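Troltell Brirov Teleoperation and Demonstration Kit

Overview

Brirov is a desktop kit for teaching manipulation tasks to an arm by demonstration. The operator moves a hand controller, the arm follows, and the session is stored as an episode for later training or playback. The same controller drives either a physical arm or the simulated arm in the Sorkport scene package, and episodes from both are written in one file format.

What ships

Hand controller with trigger and clutch button
Base receiver, USB cable, 2 m
Foot pedal (start, stop, discard)
License key for Brirov Record and the Sorkport scenes

Arm, gripper and host computer are not included.

Control modes

Remote: controller motion is mapped to the tool position. Scaling is set from 0.25 to 1. Holding the clutch freezes the arm so the hand can be brought back to a comfortable position.

Hand guiding: on arms with joint torque sensing, the operator moves the wrist directly and the pedal marks the start and end of the episode. Hand guiding is not available in simulation.

Specifications

Command rate: 200 Hz
End-to-end delay, wired: 19 ms
Controller weight: 442 g
Battery life: about 31 hours
Gripper input: proportional trigger, parallel-jaw types
Episode contents: joint positions, tool pose, jaw opening, camera streams, task label

Simulated scenes

Sorkport scenes load without an arm attached. The cube scenes are the usual starting point for new operators — the objects are simple, and a poor grasp costs nothing but a reset. Cube colors are written to the task label, so "pick red" and "pick green" are stored as separate tasks.
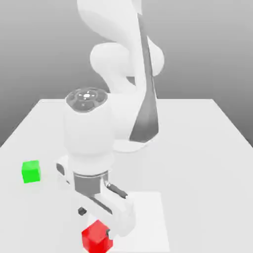

Cube scene, gripper over the red cube.

Approach the cube from directly above with the clutch released, and lower the scaling before closing the jaws. Pauses longer than two seconds are trimmed on export unless Keep Idle is checked.

Compatibility

Record 2.x reads episodes made with the older Kapoor controller. Kapoor pedals do not fit the Brirov receiver — order the adapter separately.

Page maintained by Tavion Obi. Specifications revised 9/15/19.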